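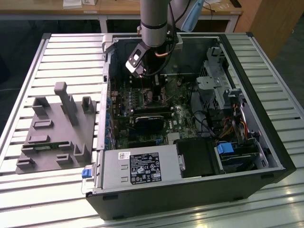
Arm over the memory slot area, lid off

How many demos for a memory swap?

Aaliyah Boychuk
Wemeo's guide says 500 episodes. We have 465 and the policy still misses the slot. I suspect the number is made up. Do more demos help, or am I wasting June?

Gill
Depends. If every case sits in the same spot, you've taught it one spot.

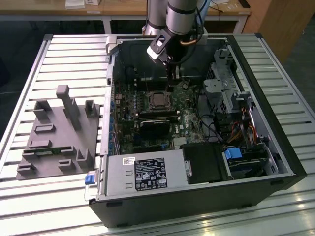
I'd move the tower and the tray every 5 episodes and see if the misses change. Hold three positions back for testing. I don't trust anyone's round number, Wemeo's included.

Clesen
just get more data, worked for us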